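Keeping spare cables in order

In our workshop in Rircombe we had for many years one big drawer for all cables. Each time somebody needed one, he pulled it out and five others came with it. In August I decided to finish with this drawer. I write down how I did it, maybe it is useful for other people.

First, sort on the floor. A table is too small and the cables slide down. A smooth painted floor is good if you sweep it before.

Throw away what is broken. Look at each plug, and at the place where the wire goes into it. If the insulation is cracked, I do not keep the cable.

Coil every cable by itself. Make loops as wide as your hand and do not bend the wires sharply. Let the cable go the way it wants to turn. I put the connectors on the outside of the coil so I can see the type quickly. For tying I use a strip of soft fabric tape. Rubber bands become sticky after 2 summers, and then you must wash the wires with alcohol.

Use a box with dividers. A wine carton is fine for small coils, or you can cut the dividers yourself from flat cardboard: make a slot to the half of the height in each strip and push them together crosswise. My strips are 62 mm high. Lower than this, and the coils jump over to the neighbor.

One coil for one compartment. It looks like a waste of space, but you take one out and the rest stays in its place. Leave several compartments free for what comes later.

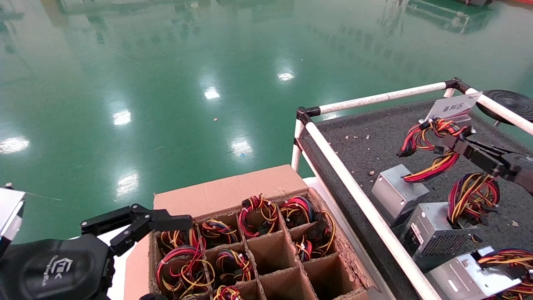

Chibuzor Chukwu wrote to me that he lines the bottom with a piece of thin foam, and that he would never put thick power wiring together with thin signal cables, even in separate compartments. The thick ones are springy and push the walls to the side. I tried it his way and now I keep two boxes.

Write the content on the flap with a marker, in big letters. Store the box away from the wall if the room is damp, cardboard drinks water very fast. Mine stands on a shelf, 4 cm from the wall.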